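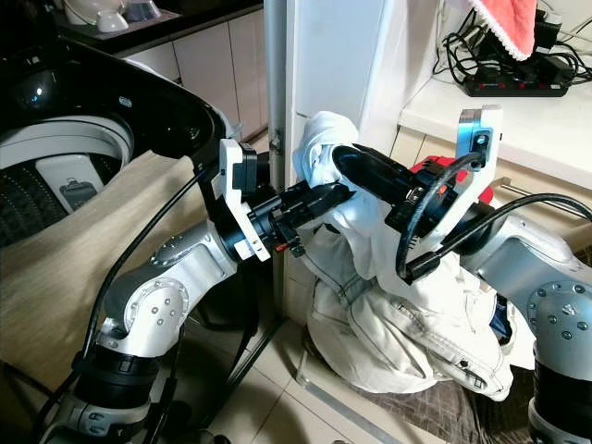

White cotton and linen items keep their color longest when they are washed separately, promptly and at the temperature given on the care label. The residents' laundry rooms at Brenside and Ruswood handle a large volume of white articles, and most of the complaints received by the Household Services Office concern graying, yellowing and creasing that could have been prevented before the wash began. A white garment left bunched beside a top-loading washing machine will take on creases in the gathered parts of the cloth, and these become harder to remove the longer the article is left. Whites should be shaken out and laid flat or hung over a rail until a machine is free.

Sorting

Separate whites from pale colors as well as from dark ones. Cream, light gray and pastel articles release small amounts of dye, and repeated washing with them dulls a white shirt over a season. Towels should be washed apart from shirts and blouses, as lint transfers readily to smooth fabric.

Check pockets, close zippers and unbutton cuffs. Turn collars up so that the fold is exposed to the water. Articles with metal trim should be placed in a mesh bag.

Treating stains

Treat stains before washing and check them again before drying. Heat from a dryer will set most food and perspiration marks.

Collar and cuff soil: work a small amount of liquid detergent into the line with a soft brush and leave for 20 minutes.
Coffee and tea: rinse from the back of the fabric with cool water, then apply detergent.
Blood: cold water only until the mark has lifted.
Grease: cover with baking soda, brush off, and apply dish soap.
Rust: use a commercial rust remover suited to the fabric. Chlorine bleach makes rust marks darker.

Never mix bleach with ammonia, vinegar or any other cleaning product. Residents who are unsure of the contents of a bottle should not use it.

Loading a top-loading machine

Place articles loosely around the tub and keep the load level. Do not wrap sheets or long garments around the center post in machines that have one. The tub should be no more than three-quarters full - a packed tub leaves detergent in the folds and wears the fabric. Bath mats with rubber backing should not be spun alone.

Measure detergent with the cap provided. Too much is a more frequent cause of gray whites than too little, particularly at Ruswood, where the water is soft. At Quiroga House the supply is hard, and residents there may add a water softener in the quantity stated on the package.

Machines on the Netora payment system are set to a warm wash by default. The hot setting must be selected before payment is confirmed. It cannot be changed once the tub begins to fill.

Drying

Remove the load as soon as the cycle ends. Shake each piece once, pull the seams straight and smooth the collar by hand. Sunlight brightens cotton and linen but may yellow silk, wool and some synthetics, which should be dried in shade.

If a machine dryer is used, choose the medium setting and take shirts out while slightly damp. They will iron more easily.

Care of the machine

Leave the lid open between loads so that the tub can air. Wipe the rim and the detergent tray with a damp cloth. Once a month, in rooms where residents share this duty, run an empty hot cycle with a washing machine cleaner. Clean the lint filter, if one is fitted, at the same time.

Faults should be reported on extension 583, giving the number on the front of the machine. Machines 70 to 76 at Brenside will be out of service for hose replacement during April - residents may use the Quiroga House laundry room in that period with their usual card.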